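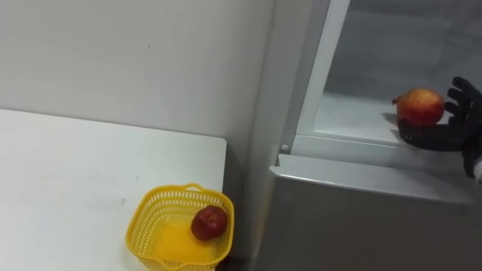 Chapter 5
Keeping Food, and Letting It Go

Most households own a good deal more food than they eat. This comes as a surprise only to people who have never cleaned out a crisper drawer. The rest of us have met the cucumber that turned to soup in its own skin and the half jar of something we bought for one recipe in June and have been moving from shelf to shelf ever since.

Earlier chapters followed food from the field to the store. We watched the grain elevators at Rernmont fill and empty, and we saw how the produce market at Prodstead sets its prices before most of its customers are awake. This chapter picks up the story at the kitchen door, where economists have traditionally lost interest. Once a peach has been paid for, it disappears from the sales figures, and what happens to it afterward is between the peach and its owner.

That is a pity, as a household makes the same kinds of decisions as a warehouse. It buys ahead, it stores, it guesses at future demand, and it writes off its losses. It also does all this without a manager, a budget for spoilage, or any clear memory of what is already in the house.

5.1 The Household as a Warehouse

Consider a family in Prodstead that shops once every 7 days. On the way home the family is full of plans. There will be salads. There will be a stew with the turnips. By the middle of the week the plans have met a late bus, a school concert, and a box of crackers, and the turnips have been excused from duty.

An accountant would say that the family holds inventory. Inventory costs money in two ways. The first is the price of the goods, which everyone notices. The second is the cost of holding them: the space, the electricity, and the slow loss of value as lettuce becomes less like lettuce. We call this second part the carrying cost, and it will turn up in every section of the chapter.

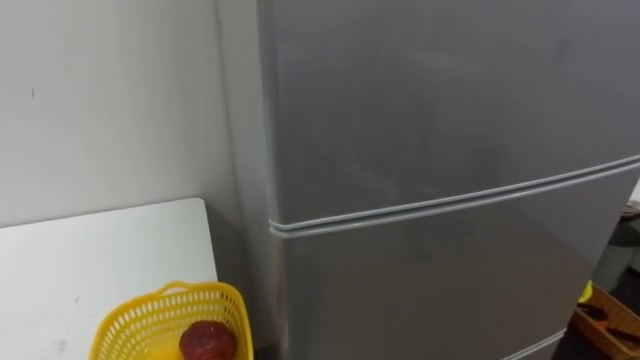
Carrying costs differ enormously from one food to the next. Dried beans are patient. A bag of them can sit through several changes of government and still make a decent soup. Raspberries start to complain on the drive home. A sensible shopper would buy the beans in bulk and the raspberries by the handful, and a great many shoppers do the reverse, for the simple reason that raspberries look better at the front of a store.

5.2 Why We Overbuy

Suppose a Zein grocery sells one pound of onions at full price and offers a second pound at half price. The second pound looks like a bargain, and it is one, provided somebody eats it. If half of it sprouts in a dark cupboard, the shopper has paid full price for the onions that reached the pan and has raised some unusual houseplants on the side.

The discount is easy to see because it is printed on a sign. The waste arrives later, in small amounts, and goes out with the coffee grounds. Students who kept a food diary for our March 2022 edition threw out up to 8 items a week. Several had begun the exercise by writing that they never wasted anything.

Key Terms

Carrying cost: what it costs to hold a good after buying it.
Perishability: the speed at which a good loses its value in storage.
Write-off: a loss formally admitted. In kitchens, the admission is usually made while holding one's nose.

Before You Read On

Go and look at your own shelves. Write down the oldest thing you find, what you paid for it, and what you meant to do with it. Keep the list. You will need it for the Enero Market problem in Section 5.4, and it would be best not to eat the evidence.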